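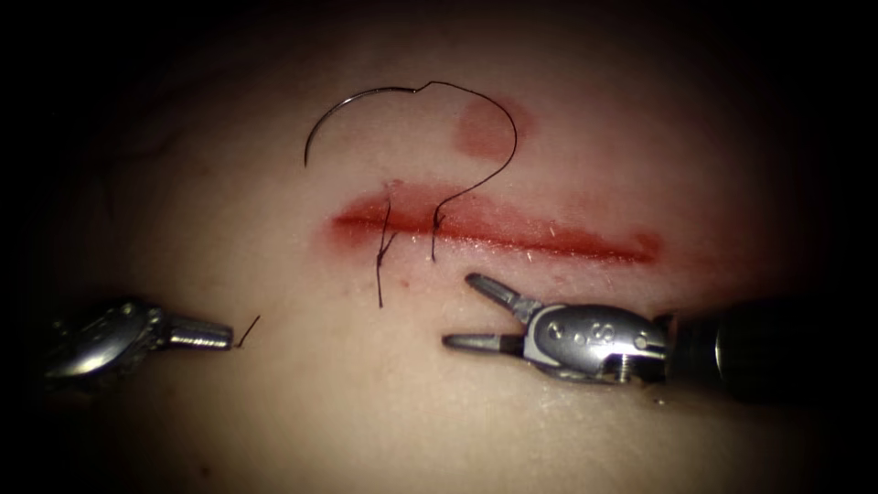
What has to be on the purchase order before we can schedule the second suturing station?
The two instrument line items, the pad stock, and a signed life allowance for each instrument. The console quote can follow later, but the station can't be booked without those.

Ticket: Second suturing station – instrument budget does not match usage
Queue: Lab equipment / planning
Opened by: Wing-sze Kuo
Assigned to: Patricio Echevarría
Priority: Normal
Status: Closed, with one follow-up

Problem as reported (Kuo)

The June budget sheet for the automated suturing bench lists 9 instruments for the year across both stations. Station one alone is on course to use more than that. The Benico quote for station two was built from the same sheet, so if the sheet is wrong the quote is wrong too. I need a corrected number before Friday or the request slips to the next purchasing round.

Things I checked before opening this:

Use counter on the Trorneo controller reads normally and increments once per mounting.
Stockroom withdrawals match the bench log.
Price per instrument on the sheet matches the current Benico price list.

So the price is right and the counts are right, but the total comes out low.

Reply (Echevarría), 10:40 a.m.

Please attach the usage export from the controller, not the bench log. The bench log records sessions. The controller records mountings. If an instrument is taken off and put back during a session, that is one session and two mountings, and the life limit is charged against mountings.

Also confirm which tool set the sheet assumes. There are two in the catalog and the life limits differ.

Reply (Kuo), 11:25 a.m.

Export attached. The sheet assumes the standard set for both sides, left and right. Each instrument is rated for 70 mountings.

You are right about the remounts. We pull the instruments to clear thread from the jaws and to change pads, and the operators have been remounting each time. I had been treating the session as the unit.

Reply (Echevarría), 1:15 p.m.

That explains most of it. Findings so far:

Finding A. The sheet divides annual sessions by the life limit. It should divide annual mountings. The planning figure for station one is 2000 mountings a year per side, taken from the export and extended to twelve months. At 70 per instrument that is 28.6, so 29 instruments per side and 58 for the station.

Finding B. The sheet calculates one side only. Somebody entered the left arm and never copied the row for the right. Both arms carry an instrument during needle and thread work, so both rows have to be there even if one arm does less of the driving.

Finding C. No spares. The lead time from Benico is long enough that a single bad jaw can idle a station. I would carry 2 spares per station as a separate line, and keep them out of the life calculation so that they don't get absorbed into normal use.

Corrected yearly total with the current habits: 58 for station one, 58 for station two if it runs the same schedule, plus spares. I don't expect that to be approved, and I don't think it should be.

Reply (Kuo), 1:50 p.m.

Agreed, it won't be. What is the cheapest way to bring mountings down?

Reply (Echevarría), 2:30 p.m.

Pad changes first. The instruments do not have to come off for a pad change if the arms are parked. The park position was disabled on station one during commissioning and left that way. Turn it back on in the controller menu under Motion, then Rest Positions. It needs a supervisor login.

Thread clearing second. Short ends held in the jaws can be dropped by opening the jaws over the waste tray from the console. Dismount only if the jaws fail to open fully or the thread is caught in the wrist joint. In that case log the dismount with a reason code, so we can separate it from the routine ones.

Run it like that for two weeks and send me a new export. I'll hold the ticket open.

Note on pads (Kuo)

Adding this here so it's in one place. The budget has pads from Fludorard under general consumables. They should move to the station budget. We discard a pad once the incision area is too worn for the needle to hold in the edge, and that depends on how many passes are run, so it scales with station hours. General consumables is a flat amount and will run out.

Suture goes with the pads. Ordering it separately has left us with one and not the other before.

Update (Kuo), after the trial

Park position is on. Operators are clearing thread from the console. Reason codes are being used, although two people were entering "other" for everything and have been asked to stop.

The new export shows routine dismounts for pad changes at zero. The remaining mountings are start of session, end-of-day cleaning, and a small group of wrist joint cases. Mountings are down by half against the earlier export. Extended to a year that gives 1000 per side, so 15 instruments per side and 30 per station.

Reply (Echevarría)

Checked against the controller and I get the same. Use 30 per station on the revised sheet, with spares as their own line. Please also note on the sheet that the figure depends on the park position staying enabled. A firmware reset clears that setting.

On the quote: Benico will reissue with the new quantity, but ask them for split delivery. Instruments have a shelf date on the packaging as well as a mounting limit, and taking the full year at once only helps the vendor. Half at installation and half at midyear is reasonable – the price break applies to the order total, and I have that from them in writing.

Mabuza also sent a quote for refurbished instruments. I have set it aside. The unit price is lower but the controller treats a refurbished part as having an unknown count, and it refuses to mount until the count is entered by hand. That puts us back to keeping the life record on paper. If they can supply the count on the instrument chip, I'll look at it again next year.

Resolution

Cause: budget sheet used sessions in place of mountings and left out the right arm. Usage was also higher than needed, with the park position disabled.

Changes made: sheet corrected, both arms entered, park position enabled, reason codes required, pads and suture moved to the station budget.

Purchase request resubmitted by Kuo with split delivery.

Follow-up: Echevarría to add the park position to the checklist after firmware updates. Separate ticket.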